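What Happens When You Flip a Switch?

By Talha Warraich, for the Boltville Young Makers pages

Click! You walk into your bedroom, push the switch by the door, and the light comes on. It feels instant, and you probably did it three times today without giving it a thought. But inside that little switch something very neat is going on, and once you know the trick you will start spotting it everywhere.

The trick is all about loops. Electricity is made of tiny bits called electrons, and they will only flow around if they have a complete path to follow. Think of the model train track at the Satitstead library. If every piece of track is joined up, the train can go around and around all afternoon. Lift out one piece and the train has to stop. A loop for electricity is called a circuit, and it needs a source of power (like a battery), something to run (like a lamp or a buzzer) and wires to join everything together.

So what is a switch? It's the piece of track you can lift out and put back whenever you like! Inside it are small pieces of metal. When the switch is on, the metal pieces touch and the loop is closed. When it is off, there is a gap between them, and electricity from a battery can't hop over it.
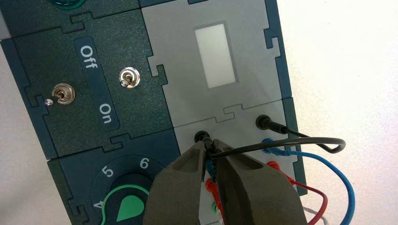 Two toggle switches on their panel, marked "Off" at one end and "On" at the other.

A toggle switch is the kind with a little lever you tip from one side to the other. I love these. They make a good solid snap, and they stay where you put them until you tip them back. Pilots have rows and rows of them in older airplanes!

Wires have their own way of joining in. Many have a plug on the end, and the plug fits into a hole called a socket. One common sort is the banana plug, which got its name because the metal springs on some of them bulge out in the middle like a banana. Push the plug in and the loop carries on through it. Pull it out and you have made a gap, just like the gap in a switch. The wire itself is metal on the inside with a plastic coat on the outside. Metal lets electricity through easily and plastic doesn't, so the coat keeps the electricity on its proper path. The coats come in lots of colors, and that helps you follow each wire from one end to the other.

Now, toggles are only one member of the family. Push buttons are different – with many of them, the loop is closed only while your finger is pressing down. A doorbell works like that. Imagine if it was a toggle and the mail carrier forgot to turn it off!

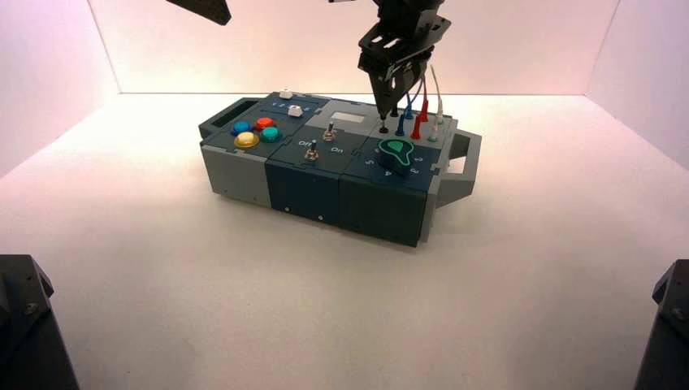

Sliders are different again. Lots of sliders don't just say yes or no. They can say "a little bit" or "a bit more" or "all the way!" As you slide the cap along, you change how much electricity gets through, or you tell a tiny computer which level you want. Dimmers for lamps often work this way, and so do the volume controls on a music mixer.

Try this at home: go on a switch hunt. Take a notebook and spend 15 minutes looking in every room. Write down whether each switch is a toggle, a button, a slider or something else, and what it controls. Look at flashlights, toys and the kitchen fan. Just look, though. Never open up a switch or poke anything into a wall outlet – the electricity in your walls is far stronger than what comes out of a small battery, and it can hurt you badly.

Words to know

Circuit: a complete loop that electricity can flow around.
Socket: the hole a plug fits into.
Toggle: a switch with a lever that tips from one side to the other.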